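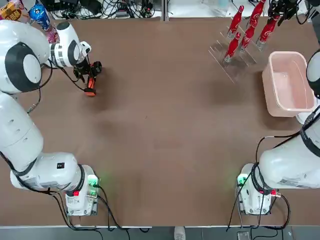
Grernwood Self Storage
Frequently Asked Questions

What sizes do you have?
Units run from 31 to 148 square feet. The smallest holds boxes and a few chairs. The largest will take the contents of a two-bedroom apartment if you stack well.

When can I get to my unit?
The gate opens at 6 a.m. and closes at 10 p.m. every day. The office keeps shorter hours, which are posted on the door.

How does billing work?
Rent is due on the first of the month. If you move in partway through, you pay for the days left in that month. There is a five-day grace period before a late fee is added.

Do I need insurance?
Yes. Your homeowner's or renter's policy may already cover stored goods, so check with your agent first. If it doesn't, we offer a plan that covers up to $3000.

What can't I store?
Food, plants, animals, gasoline, propane, paint thinner, fireworks, and tires. Drain the fuel from mowers before you bring them in.

Are the units heated?
Only those in the Ruggiero Street building. The Dreltetmont Road units are drive-up and have no heat or cooling.

Do I bring my own lock?
You can, or buy a disc lock at the office. One lock per door.

How do I move out?
Give us ten days' notice, sweep the unit, and take your lock off. We can't accept furniture or trash left behind. There is a $51 charge if we have to clear it.

Can someone else use my gate code?
Add them to your account at the office first. They will need to show ID.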